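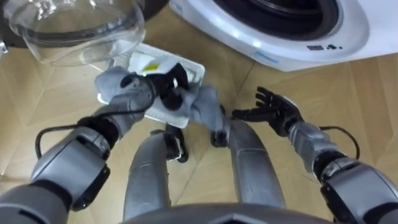

Fig. 1. Front-loader, floor level, with the glass door at left.

Unit 6 – Laundry, the getting-it-out half

Okay, last time we did sorting and I talked way too long about socks, so let's move! I want you thinking about the floor in front of the machine. Read Riquelme, page 108, before lab (it's short, I promise). Santosh Katiyar has the spare copies in room 322.

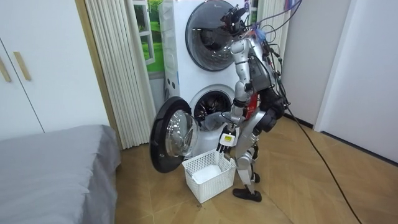
Fig. 2. Stacked pair, lower door open, basket on the floor.

Put your basket close – right under the drum opening if it fits – and swing the door all the way back first.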